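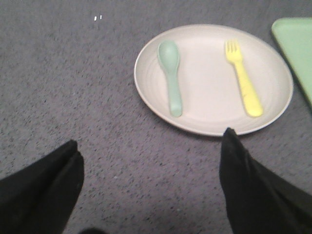

Teach a machine to set the table - people wanted, no experience needed

Hi! I'm Wendell Tran and I look after the home chores work at Firkirwood. We want to know if a machine can do the small jobs around a house yet, the ones you and I do while thinking about something else. My own answer so far is "some of them, slowly, on a good day." I'd like more people helping me find out, so if you're within reach of Jarkbridge and free for part of April, please read on.

The chore we're stuck on at the moment is dishes. Plates, kids' forks and spoons, trays. We work on the floor a lot, so bring pants you don't mind kneeling in. A four-year-old can carry a plate to a tray and put it down more or less straight, and if the fork slides off she picks it up and carries on. Our arm, which runs on software we call Sirnow, will do the same move nicely six times and then close its fingers on air next to the rim. Flat things are hard! A fork lying in a plate gives you very little to grab, and a plate on a carpet isn't much better. 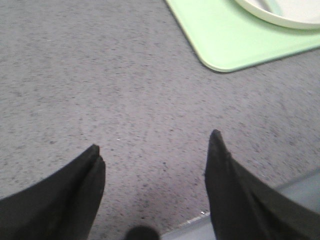

White plate on the green tray, gripper open over the carpet.

What you'd be doing: steering the arm by hand through a simple job, over and over, so it has something to learn from. Pick up the plate, set it on the tray, put things back a little differently, go again. We have 1888 runs saved from the last group and I'd love to at least match that. Some of the time you'll watch the arm try on its own and mark down how it went. Be strict with it, please. If the spoon ends up hanging over the edge I want that written down as a miss, even if you felt sorry for the thing.

It's repetitive work, and I'd sooner tell you now than have you find out after an hour. Some folks find it restful (I do, with the radio on) and some want to leave by lunch. Both are fine, just let me know.

The practical stuff. We have 19 places. Each person comes in for five mornings, starting at 9 a.m. and done by 12:30, with a proper break in the middle. Pay is $875 for the full set, and if you drop out partway you get paid for the mornings you did. Coffee is free, parking is behind the Kodikara building next door, and the door you want is the blue one on the side.

You should be 18 or older and okay with getting up and down off the floor. If kneeling is a problem, say so and I'll put you at the bench station, same pay. Left-handers very welcome, we've had hardly any. You don't need to know a thing about computers. The best person in our last group had spent years waiting tables and had strong opinions about where a fork goes.

To apply, send me a few lines through the contact form with "dishes" in the subject. Tell me which mornings you can't do, and which chore at home you'd hand over to a machine first. Mine's the dishwasher cutlery basket. I answer everybody, usually within a couple of days.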